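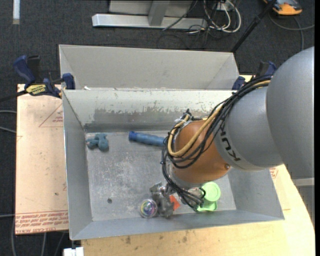

KUKA arm at the front bin, gripper down beside the green cylinder.

Ticket: cable drag on wrist, Petkov gripper
Opened by: Vesna Dimitriou

Really pleased with this gripper so far! It managed 75 picks before the first fault, and the old Fluvanum one gave up at 19 on the same mix of objects. The trouble is near the bin walls, where the cable loop sags and the fingers stop 2 mm short of closed.

Senan Ó Riain: Try a shorter loop and rerun the corner picks.

Vesna: Done, closes fully now. Lovely! Starting the 200-pick run, please keep this open.

Status: monitoring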